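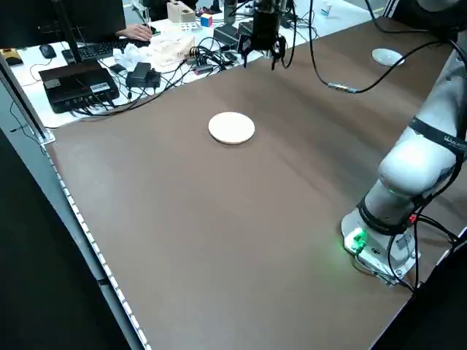

Furnishing and Decorating on a Budget
Unit 4 handout: Buying rugs, lamps and other things you will have to live with
Evening course, Lullville Adult Learning Center

Read this before class. Bring the floor plan you drew for Unit 2, a tape measure and a pencil. The worksheet at the end gets handed in.

4.1 What this unit covers

Last unit dealt with paint. Paint is forgiving: if you hate it, you buy another can. A rug or a sofa costs more to get wrong, and shops know that most people will keep a bad purchase before they will wrestle it back into the car. So this unit is mostly about slowing down. It is also about doubting what you read, including the decorating rules that get passed around as though somebody had tested them. I have taught this material for a while and I still can't find out where half of those rules came from.

4.2 Rug size

The usual advice is "buy the biggest rug you can afford." Notice who gives it. Rugs are priced by area, more or less, and the people repeating that line often sell rugs. It does contain something true. A small rug floating in the middle of a large room tends to look like a bath mat, and the furniture around it looks as if it is waiting for a bus. But a rug that runs nearly wall to wall in a small room hides the floor, catches the door and costs a fortune to clean.

Do this instead. Put painter's tape on the floor in the size you are thinking of. Leave it there for a few days. Walk over it, open the doors, pull out the dining chairs. If the back legs of a chair come off the tape when somebody sits down, the rug is too small for that table, whatever the label says. Then check the thickness of the rug against the gap under the door. Students forget this every term.

A word on sizes as printed. They are nominal. I ordered a rug listed as 8 feet long and got one a good bit shorter, and the shop's answer was that this was "within tolerance." Perhaps it was. The tolerance was not on the product page. Ask for the measured size in writing if an inch or two matters to you.

4.3 "Handmade," "hand-finished," "artisan"

Three different claims, and only the first means much. Hand-finished may mean that a person trimmed the fringe. Artisan means whatever the copywriter wanted. Turn the rug over. On a hand-knotted rug the pattern is about as clear on the back as on the front, and the knots are slightly uneven. A hand-tufted rug has a cloth backing glued on, which hides everything. There is nothing wrong with a tufted rug if you pay a tufted price. It may shed, and the glue can dry out and turn to powder with age.

The Chraibi rug is our case study for this section. The catalog page calls it "heirloom quality" and lists it at $685. Nowhere does the page say how it is made. The fiber is given as "wool blend," with no percentages. Before class, write down the questions you would need answered before paying that price. I have a list of my own and we will compare. I will say now that "heirloom quality" is not something a seller can know. Heirs decide that, and most of them don't want the rug.

4.4 Sale prices

A price crossed out tells you what the shop would have liked to get. It does not tell you what anyone paid. Follow an item for a month or so before buying, and write the price down each time you look. In April, one of last year's students followed a Hestgate floor lamp that was on "final markdown" the first time she looked and still on final markdown when the course ended. By then it had gone down again.

The same goes for "only 2 left." Maybe so. Shops do run out of things. But if a message like that makes your decision for you, you hadn't made one. Put the item in your notes and go make dinner.

4.5 Lighting

Most rooms I am asked to look at have one bright fixture in the ceiling and nothing else. Almost any lamp at sitting height will help. That is the part I am confident about.

I am less confident about the advice on layers. You will read that each room needs ambient, task and accent lighting, and diagrams of this are in every decorating book. Task lighting is real: you need to see what you are chopping. Ambient lighting just means the room isn't dark. Accent lighting is nice if you own something worth pointing a light at. If you don't, skip it and spend the money on a better reading lamp.

Bulbs matter more than shades and cost far less. Look for the color temperature on the box. Lower numbers are yellower, higher numbers are bluer, and mixing them in one room looks like a mistake even to people who couldn't say why. Look for the color rendering number as well. The bulbs in my own hallway turned out to be rated 83, and they made every gray in the place look slightly green. I replaced them with something over 90 and stopped blaming the paint.

4.6 Store rooms and online rooms

Showroom ceilings are high. Furniture looks small under them and grows on the way home. Online pictures have a related problem, made worse by the fact that many are computer renderings. The sofa may never have been in that room, and the room may never have existed. Look for photos posted by buyers, the worse lit the better. Don't trust the stars. Read the middling reviews, where people say what they liked and what broke.

Room planning software is popular with students, and I don't forbid it. Prullex is the one we have on the classroom computers. It is fine for checking whether a bed blocks a closet. It is not fine for judging color, and its furniture library leans toward very slim pieces, so every plan looks roomy. Type in the real dimensions of what you own – including the depth of the sofa with the cushions on.

4.7 Rules worth doubting

We will argue about these in class. Pick one and come ready to defend it or attack it.

Always decorate in odd numbers.
Small rooms must be painted white.
Curtains should be hung high and wide. (I mostly agree. Measure the cost of the extra fabric first.)
Never mix metals.
Every room needs a focal point.
Mirrors make a room look bigger. (Depends entirely on what they reflect. A mirror facing the laundry gives you more laundry.)

4.8 Returns

Read the return policy before you order, and read it all the way down. Look for who pays return freight, whether the original packaging is required, whether "custom" includes choosing a fabric from their standard swatches, and whether you get money or store credit. A free return that needs the original box is only free if you have somewhere to keep a sofa box. Take pictures of the carton before you open it.

If a salesperson tells you something the written policy doesn't say, ask them to write it on the receipt. Some will. The ones who won't have told you what you needed to know.

Worksheet for Unit 4

Choose one item you are planning to buy for a room on your floor plan.

Item and where it goes:
Space available, measured twice:
Size listed by seller:
Measured size, if you could get it:
What it is made of, in the seller's words:
What those words leave out:
Price on the first day you looked, and on the last:
Cost to send it back:
What you would do with the room if you bought nothing:

Please fill in the last line even if it seems silly. Several people each term find that moving a chair does the job.

Reading for next time: the handout on secondhand furniture, sections 5.1 to 5.3. Skip the part on woodworm unless you have some.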